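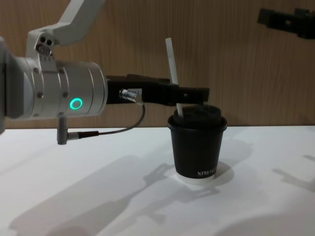 Robot arm with its green ring light on, over a black paper cup.

Home Files Schema Issues License

Wosedora: small-town obituaries, lightly marked up

Wosedora is a set of 300 obituaries from the Gaillard weekly paper, typed up from clippings and tagged for names, family ties, jobs, clubs and hobbies. It was put together by Yannick Brunet and Freya Parsons, who both started out looking for one great-uncle each. One of the great-uncles is in here.

What is in a record

Each record is one notice in one text file, with a matching tag file of the same name. Tags cover the person, the people who survived them, the people who went first, and the verb. We gave the verb its own field. People in Gaillard rarely die. They pass, depart, go home, go fishing, and in one case "clock out." Plain "died" turns up in 13 notices, mostly for schoolteachers.

Ages are kept as printed. If the paper says 80 and the birth year says 79, you get both and can take it up with the family.

How it was tagged

Freya tagged everything first. Yannick tagged everything again without looking, then they compared and argued. The worst fights were over dogs. A dog listed among the survivors is tagged as a survivor, with type set to "pet." Freya wanted no separate type. It's an open issue and she reopens it every July.

"Special friend" is tagged exactly as "special friend." We aren't touching that one.

Reading the files

Text is UTF-8. The Moltus loader reads both files together and won't complain about missing tags, so check for those yourself. Nicknames in quotes or parentheses stay in the name field. Removing them breaks the search, as half the town was never known as anything else.

Known problems

- Cousins are a mess.
- Maiden names are missing wherever the paper left them out, which was often before it changed editors.
- 2 notices are for the same man, sent in by different sides of the family. They agree on his name.
- Recipes printed with a notice were dropped. We are sorry about the rhubarb one.

Please don't

Use the set to contact families, or to train something that writes these. The florid ones took somebody a whole evening at a kitchen table. If a relative of yours is included and you'd like the record out, ask and it goes - no form, no proof needed.

Next release fixes the cousins, or adds more of them.

Contact: open an issue | © Wosedora maintainers | Back to top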